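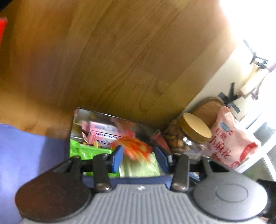
Colter Clinic will offer free blood pressure checks at its Niltside office throughout May. No appointment is needed. Doors open at 9 a.m.

Please sit quietly for a few minutes before your reading. Avoid coffee and tobacco for at least 30 minutes beforehand, and empty your bladder if you need to.

A single high reading does not mean you have high blood pressure. Our nurses will take 3 readings and give you a written copy to share with your doctor.

Adults already taking blood pressure medicine are welcome. Do not skip a dose in order to be checked. Bring a list of what you take.

If you have chest pain, trouble breathing or sudden weakness on one side, call 911. Do not wait for a screening.

Questions about the checks may be sent to Aarne Lahtinen, Patient Services.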